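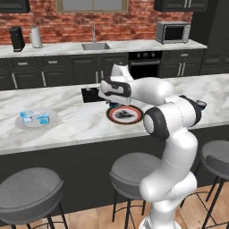 How many examples do you need before the policy learns a simple pick and place? For one object and one target, 110 good ones were enough for me, and the next 131 changed very little.

I have used Trikness, the simulated kitchen pack from Zuvach, since February. Recording is comfortable. You drive the arm with a hand controller, press one key to save and one key to throw away a bad try. The marble island and the brick wall look nice, and the scene loads quickly on my old computer.

Two things I like less. Small objects sometimes slide in the fingers when the arm turns fast, so I had to delete many episodes. Also the export writes the gripper state one step late, and the manual does not mention it. I corrected this with a short script.

For arm work at a table I can recommend it. For drawers and doors I would wait for the next version.

Four stars of five.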